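Speaker notes: prayer and the parish table
Jussara Aguiar, Zistow chapel hall, September 9, 2021

Start with the welcome and the notice about parking. Then Psalm 23, read slowly, verse 5 twice.

Main point: grace before meals is the first prayer most of us learnt. Ask who still says it at home. Allow 8 minutes.
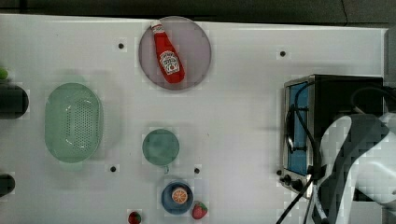

Ketchup on a plate, colander to the left.

Move on to the Magalhães letters. He wrote to the Ernomska congregation that a short prayer said daily does more than a long one at Easter. Read the second paragraph only.
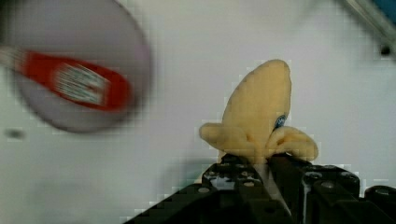
Questions, 30 minutes. Next talk is in October, on fasting.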